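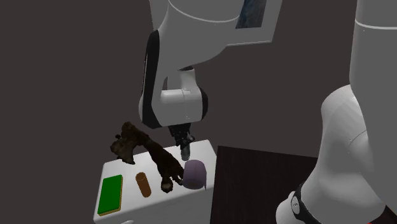
The Skikix team at Bonar ran two gripper controllers in simulation before touching hardware. "We gave each one 400 trials," the lead engineer said. "Same arm, same objects, same start pose." Saludo, the older controller, completed 84 of its first 100. 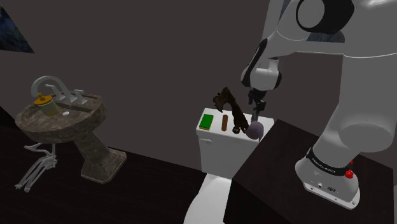 "Small rounded objects near an edge are the hard case," the engineer said. "Finger alignment decides it." Cesov, the newer controller, corrects alignment during descent. Hardware tests start in November.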